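Section 5. Installing and Adjusting the Gate Closer

The Drirkum gate closer fits hinged metal gates and grilles that open outward or inward. It does not fit roll-up shutters or sliding gates. Read this whole section before drilling.

Before you start

You will need a power drill, an 8 mm metal bit, a center punch, a tape measure, and the wrench packed in the small bag with the screws. Check that the gate swings freely by hand through its full range. A closer will not correct a gate that drags on the ground or binds at the hinges. Fix that first.

The closer handles gates weighing up to 300 pounds. For heavier gates, see the Armont two-arm kit in Section 9.

CAUTION: Prop or tie the gate while you work. The arm is under spring load once the pin is pulled.

Mounting the closer

1. Close the gate. Hold the paper template against the hinge side with its folded edge on the hinge line.

2. Mark the holes for the body on the gate and the holes for the shoe on the post. Use the center punch on each mark.

3. Drill the holes. On masonry posts, use the anchors from the Ritano hardware pack and the bit size printed on that pack.

4. Bolt the body to the gate with the adjusting screws facing down. Leave the bolts finger tight.

5. Bolt the shoe to the post, then go back and tighten all bolts.

6. Connect the arm to the shoe. Pull the shipping pin and keep it. You will need it if you ever remove the closer.

NOTE: On gates built from upright bars, clamp the backing plate behind the bars before bolting the body. Bolting straight to a single bar will twist it.

Setting the closing speed

Two screws control the speed. The one marked S sets the main swing. The one marked L sets the last few inches before the latch.

1. Open the gate fully and let go. Time it until it latches. A normal setting is 5 seconds.

2. To slow the swing, turn S clockwise one eighth of a turn and try again. To speed it up, turn it the other way.

3. Adjust L the same way. The gate should latch without slamming.

CAUTION: Do not back either screw out past the face of the body. Oil will leak and the unit cannot be refilled.

Gates that face the street

Wind pushes harder on a gate at a corner or along a straight, open street. Set L slightly faster on these gates — a gust can hold the gate off the latch. Check that an outward-opening gate does not swing into the path of people walking by. If it does, fit the Soomro stop on the post.

Street corner with grille gates, and the view down a street:
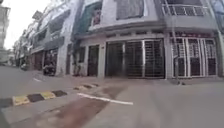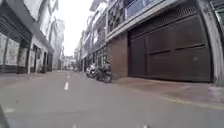 Seasonal check

Oil inside the body thickens in cold weather and the gate will close more slowly. Repeat the speed test in November and again in spring. Tighten the shoe bolts at the same time, and wipe grit off the arm joint with a dry cloth. Do not spray the joint with oil.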